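4. Camera and controller comparison on the outdoor route

4.1 Platform and mounting

All of the runs in this section were made with the same wheeled robot, the Triver base, carrying the same battery and the same onboard computer. Only the camera and the steering controller were changed between runs. Both cameras were fixed to the front mast with the same bracket, at the same height and with the same slight downward tilt. After each swap the bracket was checked with a digital level and the camera was recalibrated against a printed board before the robot left the garage.

The first camera, which we call the Dukus unit, has a wide lens and a rolling shutter. The second, the Birkett unit, has a narrower lens and a global shutter. The Dukus unit is lighter and a good deal cheaper. It also takes in part of the robot's own front body at the lower left corner of the image. We did not crop this area out, because cropping would have changed the field of view and made the comparison harder to read. A fixed mask was applied to those pixels before the road detector ran. The Birkett unit did not need a mask.

Two controllers were tested with each camera. The first is a pure pursuit controller that follows a path down the center of the drivable area. The second is a predictive controller that plans over a short horizon and puts a cost on sharp changes in steering. Gains for both were set by Howard Bramwell on a closed lot before the trials and were left alone after that. We did not tune either controller separately for each camera. This probably costs the predictive controller some accuracy with the wider lens, and we come back to the point in Section 4.4.

4.2 Route and procedure

The route is the Limolby loop, a paved road with trees and low plantings along it. One lap is 1,678 meters long. There is no painted center line on the stretch used for scoring, so the detector has to work from the edges of the pavement alone. This was the main reason for choosing the loop. On roads with good paint, our earlier work found almost no difference between cameras, and we wanted a route where the edge itself had to be found.

Each camera and controller pair drove the loop in both directions. Speed was held at a fast walking pace. A safety operator followed on foot with a wireless stop and took over by hand whenever the robot came closer to the curb than the limit set before the run. Every takeover was logged with its time and position. Leanne Furnival reviewed the logs afterward without knowing which controller had been driving, and sorted each takeover by cause. Where she could not decide from the log and the video together, the takeover was marked as unclear and kept in the totals.

Ground truth for lateral position came from a survey-grade receiver on the mast. Reception under the heavier trees was poor in places. We removed any section where the receiver reported a degraded fix, and we removed the same section from all of the runs so that each pair was scored on the same ground. Runs that were stopped early for traffic were thrown out and repeated from the start.

For detection, we labeled 671 images by hand, drawn evenly from the two cameras and spread along the loop. Of these, 388 were used to fit the detector and the rest were held back for testing. The labels mark the left and right limits of the pavement and nothing else. Annotators were told to follow the bottom of the curb where there was one, and to leave an edge open when they could not place it with confidence. The detector was trained once on the combined set. Training one detector for each camera gave slightly better scores in early tests but left us with very few images apiece.

4.3 Edge detection results

The two cameras were close to each other on the near part of the road. Out to the middle distance, the held-back images showed no difference that we would want to rely on. The gap opened farther out, where the pavement narrows and the edges come together. There the Birkett unit, with more pixels on the same piece of road, placed both edges more consistently. The Dukus unit tended to lose one edge first and then guess the other from its last position.

The left and right sides did not behave the same way. Pale concrete against dark asphalt was an easy edge for both cameras, and a low wall behind the curb did not confuse the detector once it had seen a few labeled cases. Shrubs close behind the curb gave more trouble. On those sections the detected edge moved back and forth by a small amount from one image to the next even when the robot was driving straight. Figure 2 gives a forward view from the scored part of the route.

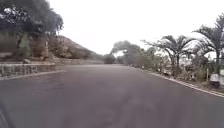 Figure 2. Forward view on the Limolby loop, with part of the robot's front body at lower left.

The same movement in the detected edge carried through to the steering. Pure pursuit passed most of it straight to the wheels, and on the planted sections the robot weaved slightly but visibly with both cameras. The predictive controller smoothed it out. Its steering commands were calmer on every run, and the safety operators said they found it easier to walk behind.

Bright sky was a second source of error. The automatic exposure on the Dukus unit responded to the upper part of the image and sometimes left the shaded side of the road too dark. Restricting the metering area to the lower half fixed most of this on a later check, but the runs reported in this section were all made with the factory setting.

4.4 Controller results and limits of the test

Averaged over the loop, the predictive controller held the robot nearer to the center of the pavement than pure pursuit did, with either camera. The difference was larger in the bends. On straight sections the two were hard to tell apart from position alone. Most takeovers happened with the Dukus unit and pure pursuit together, and the most common cause in the review was a late response at the start of a bend, after the far edge had been lost.

The predictive controller was not better in every respect. It recovered more slowly after a takeover, and twice it settled on an offset path that it kept for several seconds before moving back. We traced both cases to the cost on steering change, which was set high on the closed lot and was too high for this loop. Lowering it would likely bring back some of the weaving.

The test has clear limits. It used one loop, one base and one speed, and all of the scored runs were made in dry weather in March. We did not drive at night. The cameras differ in lens, shutter and exposure control at once, so the results compare two complete units and cannot say which of those features mattered most. A run with matched lenses is planned for the next round of trials, using the same bracket and the same labels where they still apply.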